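Against the utensil drawer

Hendthorpe

Quick one this week, because I have been in a fight with a drawer and I lost.

Everybody has the drawer. Second one down, under the forks. You pull, it opens two inches, something in there has stood up and jammed itself against the frame. You stick your fingers in. You get poked. Eventually it gives and you find the masher, which is not what you wanted.

My position, and I'm not moving on it: the stuff you cook with should hang. On a stand, on the counter, where you can see it. A pole, some hooks, done.

I know the arguments against. Dust. Grease. Looks cluttered. My sister in law says a kitchen counter should have a kettle on it and nothing else, and her kitchen is lovely, and it takes her five minutes to find a spatula. Dust is a problem for things you don't use. If your whisk is dusty the whisk isn't the issue, you've stopped making pancakes.

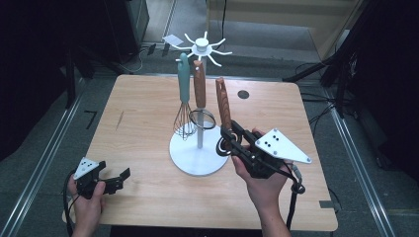
The thing with hooks is you run out of them. Good. A drawer never says no. I emptied ours in March and there were 12 wooden spoons in it. Twelve! I use two. There was a melon baller. There was a second melon baller. A stand makes you choose, and whatever doesn't get a hook goes in a box in the garage, and if you haven't gone looking for it by summer you can let it go.

Also handles. Buy things with a hole or a loop at the top, please. I have a very nice ladle from when we lived over in Mimberg and it has a fat smooth handle with no hole, so it lives in a jug like an umbrella. Beautiful ladle. Useless design. Who signs off on that.

And put the stand near the stove, but not right up against it. Grease is real, I'll give the other side that one. An arm's length away is fine. Heavy stuff on opposite sides or teh whole thing leans. Whisk wherever you like, it weighs nothing, it just needs room for the wires so they don't get bent by a neighbor.

People wrote in last time to say wall rails are better. Maybe! I rent. I'm not drilling seven holes in somebody else's tile. A stand you can pick up and carry to the table when you're rolling dough, then carry back. Try that with a rail.

Drawer people, keep your drawers. Knives, fine, I don't want those swinging about. Rolling pin, ok. But the things you grab with one hand while the other one is holding a hot pan, those need to be out. I had onions burning last night around six and the spatula was on its hook and I just took it.

More next time, probaly on lids.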